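Mettre un drap-housse toute seule sur un grand lit (et plier le reste sans s'énerver)

Publié le 20 août 2019, rubrique Maison

On m'a redemandé ma méthode pour le drap-housse, alors la voilà, en version longue parce que je ne sais pas faire court ! Je change les draps toute seule depuis des années, sur un grand matelas bien lourd, et j'ai longtemps fini en sueur avec un coin qui saute pendant que j'enfile l'autre. Maintenant ça me prend 14 minutes, taies comprises, et encore, je traîne.

Ce qu'il vous faut

Un drap-housse à la bonne taille, déjà. Regardez la hauteur des bonnets sur l'étiquette et mesurez votre matelas au mètre ruban, surmatelas compris si vous en avez un. J'ai gardé deux ans un drap Brarkex trop court de bonnet (soldé, évidemment) et il remontait toutes les nuits. Prenez aussi vos taies, votre drap plat si vous en utilisez un, et un panier pour le linge sale. C'est tout.

Étape 1 : on vide le lit

Tout ce qui traîne sur le matelas s'en va : oreillers, couette, plaid, livre en cours. Je pose la couette sur une chaise, jamais par terre, question de poussière. Le linge sale file directement dans le panier, et je retourne les taies au passage pour vérifier qu'il ne reste pas un mouchoir dedans. Un mouchoir en papier à 60 degrés, vous voyez le tableau... j'en ai retrouvé des miettes jusque dans les chaussettes.

Étape 2 : on laisse respirer

Fenêtre ouverte, matelas à nu, et je vais boire mon café. En octobre je raccourcis un peu, il fait frais chez nous.

Étape 3 : les coins, dans le bon ordre

On commence par un coin côté tête de lit. Enfilez le bonnet bien à fond, jusque sous le matelas, en soulevant le coin avec l'avant-bras. Ensuite, et c'est là que tout se joue, on passe au coin opposé en diagonale, donc au pied, de l'autre côté. Le drap se tend en travers et le premier coin ne bouge plus. Puis le deuxième coin de la tête, et pour finir le dernier au pied. Celui-là résiste toujours un peu ! Soulevez franchement le matelas et tirez le bonnet vers vous, puis vers le bas.

Si vous ne savez plus dans quel sens va le drap, cherchez l'étiquette. Sur les miens (des Fimevero, coton lavé) elle est cousue au pied à droite. Sur d'autres marques c'est ailleurs, alors repérez-la une bonne fois et notez-le quelque part. J'ai une amie qui brode une petite croix dans l'ourlet, moi je n'ai jamais eu la patience.

Étape 4 : on chasse les plis

Une fois les coins en place, il reste presque toujours de grands plis en biais. Pas de panique, ils se rattrapent : posez les deux mains à plat au milieu du lit et lissez vers les bords, puis rentrez ce qui dépasse sous le matelas.
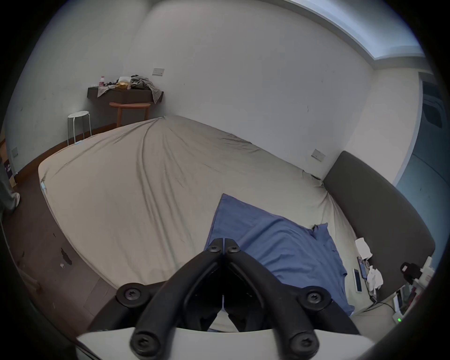

Le drap beige, avec ses longs plis en diagonale, et le tissu bleu posé par-dessus.

Pour ceux qui ne cèdent pas, un petit coup de brumisateur d'eau, on lisse encore et on laisse sécher avant de remettre la couette. Je ne repasse pas mes draps-housses, je vous le dis tout net, la vie est trop courte et mon fer Zaugg est trop lourd. Par contre je les sors de la machine dès la fin du cycle et je les secoue très fort avant de les étendre (les voisins doivent me prendre pour une folle). La moitié des plis disparaît comme ça.

Étape 5 : le linge plat

Taies et draps plats, je les plie sur le lit fait, c'est la plus grande table de la maison ! Pour une taie : pliez en deux dans la longueur, lissez avec la tranche de la main, puis en trois. Pour un drap plat, ramenez les bords courts l'un sur l'autre, encore une fois, puis pliez dans l'autre sens jusqu'à obtenir un rectangle de la taille de votre étagère. Si un bord s'effiloche, coupez les fils aux ciseaux sans tirer dessus, et un point zigzag à la machine règle l'affaire. Je garde même les vieilles taies fatiguées, elles me servent de housse : toute la parure dedans, et on ne cherche plus jamais la deuxième taie.

Étape 6 : le coin de la tête de lit

Puisqu'on y est, j'en profite pour ranger ce qui s'accumule près des oreillers. Mouchoirs usagés à la poubelle, téléphones et câbles hors du matelas, un coup de chiffon sur la multiprise (débranchée, s'il vous plaît). Une tête de lit en tissu, ça s'aspire avec l'embout brosse, de haut en bas. J'enroule les fils avec des attaches scratch Siveo, mais un vieil élastique à cheveux marche aussi bien.

Et si le drap saute quand même ?

Vérifiez d'abord qu'il n'a pas rétréci, ça arrive aux cotons lavés trop chaud. Sinon il existe des tendeurs à pinces qui se croisent sous le matelas. J'en ai mis 2 au pied du lit et ça tient très bien. Pensez juste à les décrocher avant de tirer sur le drap le jour de la lessive, moi j'ai déjà arraché un élastique.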